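조리대

조리대(調理臺)는 주방에서 식재료를 다듬고 썰고 담는 작업을 하기 위하여 설치한 수평의 작업면을 말한다. 개수대, 가열대와 함께 주방의 기본 설비를 이루며, 좁은 의미로는 개수대와 가열대 사이의 작업면만을 가리키고 넓은 의미로는 하부장 위에 놓인 상판 전체를 가리킨다. 독립된 탁자 형태의 것은 조리용 탁자 또는 작업대라고 부르기도 한다.

목차
1 개요
2 역사
3 상판의 재료
4 치수와 배치
5 소형 가전의 거치
6 관리
7 같이 보기

개요

조리대는 물과 열, 칼날, 기름에 반복하여 노출되는 면이므로 내수성과 내열성, 표면 경도가 함께 요구된다. 가정용은 대체로 벽면을 따라 고정 설치되며, 업소용은 청소와 재배치가 쉽도록 다리가 달린 독립형이 많이 쓰인다. 주방 한가운데에 두는 형식은 아일랜드 조리대라 하고, 벽에서 직각으로 뻗어 나온 형식은 반도형 조리대라 한다.

역사

전통 한옥의 부엌은 바닥이 방보다 낮았고, 조리 작업은 부뚜막과 그 주변에서 이루어졌다. 도마를 바닥이나 낮은 받침 위에 놓고 쓰는 일이 흔하여, 앉은 자세와 선 자세가 한 끼의 준비 과정에서 여러 차례 바뀌었다. 상차림은 부엌과 마루에 나뉘어 이루어졌으며, 찬간을 따로 둔 집에서는 찬을 마련하는 일이 그곳에서 행해졌다.

20세기 들어 서구식 입식 부엌이 소개되면서 선 자세로 작업하는 조리대가 보급되기 시작하였다. 아파트가 주거의 주된 형식으로 자리 잡은 뒤에는 개수대와 조리대, 가열대를 일렬로 잇는 구성이 표준이 되었다. 초기의 제품은 각각의 장을 나란히 붙여 놓은 것이어서 이음매에 물이 스며드는 문제가 있었고, 이후 하나의 상판으로 전체를 덮는 일체형 시스템 주방이 이를 대체하였다.

주방 설비 연구자 카르멜라 코코(Carmela Cocco)는 입식 조리대의 보급 과정을 다룬 글에서, 상판의 연속성이 작업 순서를 고정시키는 효과를 낳았다고 보았다. 코코는 이를 설명하기 위하여 스코타우(Skotau)와 렐소프(Rellthorpe) 두 지역의 공동주택 주방을 비교하였다.

상판의 재료

스테인리스강은 내열성과 위생성이 높아 업소용에 널리 쓰이나 긁힌 자국이 잘 드러난다. 인조대리석은 아크릴 수지나 폴리에스터 수지에 무기질 분말을 섞어 굳힌 것으로, 이음매를 거의 보이지 않게 가공할 수 있다. 다만 뜨거운 냄비를 직접 올리면 변색되거나 갈라질 수 있다. 석영계 인조석은 이보다 경도가 높고 흡수율이 낮다. 천연석은 종류에 따라 산에 약한 것이 있으며, 원목은 촉감이 좋은 대신 주기적으로 기름을 먹여 주어야 한다.

치수와 배치

조리대의 높이는 사용자의 키와 팔꿈치 높이를 기준으로 정한다. 반죽처럼 힘을 주어 누르는 작업에는 낮은 면이, 세밀하게 써는 작업에는 다소 높은 면이 알맞다. 배치 형식에는 일자형, 병렬형, ㄱ자형, ㄷ자형이 있다. 병렬형에서는 두 작업면 사이의 통로 폭이 중요하며, 마주 보는 서랍과 문을 동시에 열 수 있는지를 함께 검토한다. 상부장을 둘 때에는 상판과의 사이에 충분한 간격을 두어 시야를 확보한다.

소형 가전의 거치

전기밥솥, 전자레인지, 전기주전자 등은 조리대 위에 올려 쓰는 대표적인 기기이다. 문이 옆으로 열리는 기기는 문이 회전하는 범위만큼의 여유 공간이 앞쪽에 필요하고, 증기를 내는 기기는 상부장 바로 아래에 두지 않는 것이 좋다. 환기를 위한 이격 거리는 제품마다 다르므로 설명서를 따른다. 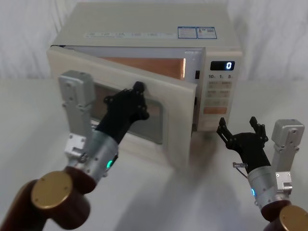

흰색 상판 위에 놓인 크림색 전자레인지. 문이 일부 열려 있다.

기기가 차지하는 면적이 늘면서 실제 작업면이 줄어드는 문제가 생겨, 별도의 가전 수납장을 두거나 인출식 선반을 설치하는 방식이 쓰이고 있다. 콘센트는 물이 튀는 개수대에서 떨어진 위치에 두며, 소비 전력이 큰 기기를 하나의 멀티탭에 함께 연결하지 않도록 한다.

관리

사용 후에는 중성세제를 묻힌 부드러운 천으로 닦고 물기를 제거한다. 육류와 어패류를 다룬 면은 다른 식재료를 올리기 전에 세척하고 소독한다. 연마제가 든 세제는 광택면을 손상시킬 수 있으며, 천연석에는 식초 등 산성 세정제의 사용을 피한다. 벽면과 만나는 부분의 실리콘은 곰팡이가 생기기 쉬우므로 들뜨거나 변색된 경우 제거하고 다시 시공한다.

같이 보기

개수대
부뚜막
시스템 주방
찬장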